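Opinion > Machines at Home > Columns

The stop button shouldn't live inside an app

I've been cranky about this for a month now, so bear with me. Back in December our little test group was trialling a kitchen arm on the Pondia platform (we run everything in simulation first, thank goodness) and it did something that put me right off my lunch. The job was dead simple: get the bowl out of the microwave. Partway through run 1379 the planner lost its connection, and the arm kept going on its last command for a good few seconds, wrist low over the cooktop, with no idea it was on its own.

Pixels don't bruise, fair enough. But my hand was already reaching for a stop, and the stop was a tiny grey square two menus deep in the Stallon app. Two menus! By the time I'd found it, the run had timed out by itself.
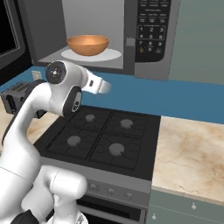 What I'd want before it goes near my kitchen

I went back through our logs that night with a big pot of tea. Out of 2000 runs, 679 had a dropout of some sort. Most were over in a blink and the arm carried on like nothing had happened, and that's the bit I can't get past. If the link goes, the thing should hold still. It shouldn't finish the reach, or have a crack at guessing where the bowl is.

The Ezzat people say a hard stop on every dropout would make the arm maddening to live with, and they've got a point – I'd swear at it too. I'd still take the swearing. A gas stove is no place for an arm that's working from old news, and a microwave bowl can be full of hot soup.

And please, give us a proper button. Big, red, on the bench, wired straight in. Proltel sells one as an add-on for $300, and I reckon charging extra for it is pretty cheeky. Put it in the box!

Related columns
Who gets the blame when the mower wanders off?
My dishwasher wants a password
Living with the beeps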